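Late Hours Are Back at Flasau Center, and I Am Very Ready for It

Well, it's official! Starting Saturday, the shops at Flasau Center will stay open until 9 in the evening, and I may have done a tiny dance in my kitchen when the email came through. If you've ever rushed over from work and found the gates coming down at the upper level while you were still on the escalator (me, so many times), you know why I'm happy.

The short version is that 26 stores have signed up for the longer day so far. Most of them are on the ground floor, from the fountain entrance down to the old shoe repair place, and the list is taped up at the information desk if you want to check on your favorite. Nitton, the housewares store, is in. So is Gethin, which I still think of as the new bakery even though it's been there since before they redid the parking deck. Gethin is going to sell whatever is left on the shelves at half price for the last hour, so I guess that's my diet over with.

The food hall upstairs gets five new counters out of this too. Three are already up and running, and I had a very good bowl of noodle soup at one of them last week, though I had to eat it standing up. More tables are supposed to be on the way. The other two counters are still behind plywood, and the guy wiping down trays told me they'd be open "pretty soon," so take that however you like.

Parking is the part I had to read twice. It's free after 5 on the lower deck only. The upper deck still charges the regular rate until closing, and the signs by the ramp haven't been changed yet, so go left when you come in off the street. I went right. I paid.

If you take the bus, the Natent line is adding a late run that leaves from the front doors shortly after the stores close. The center says it's a trial through January and they'll look at the ridership after that. I'd love to see people use it, mostly for selfish reasons (I hate driving home in the rain).

A few of the smaller places upstairs are sticking to their old hours, including the tailor and the card shop, and the pharmacy keeps its own schedule like it always has. Sunday hours aren't changing for anyone.

I'll be there on opening night, probably somewhere near the bakery with a bag in each hand. Come say hi!

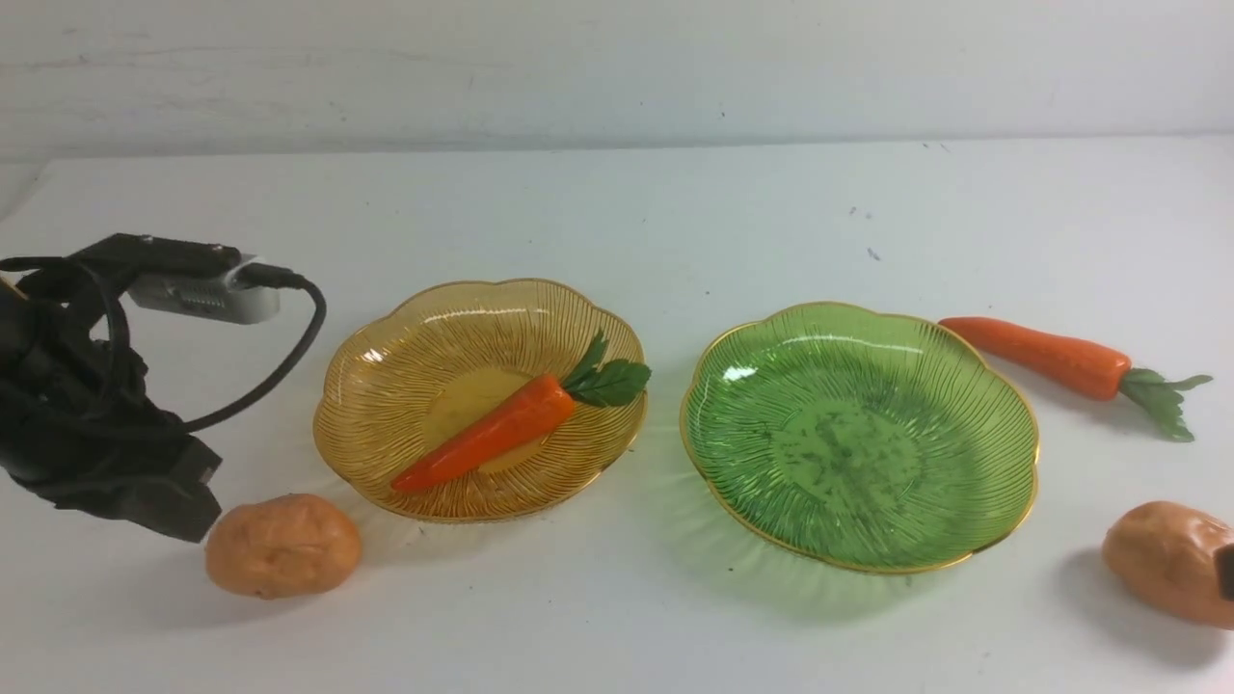
Marlene: Does the free parking on the lower deck count for Sundays too, or just the late nights? I got a ticket down there last month and I'm still mad about it. Glad about the bus, though. My shift ends at eight and I've never once made it to the card shop, so I wish they'd signed up with the rest.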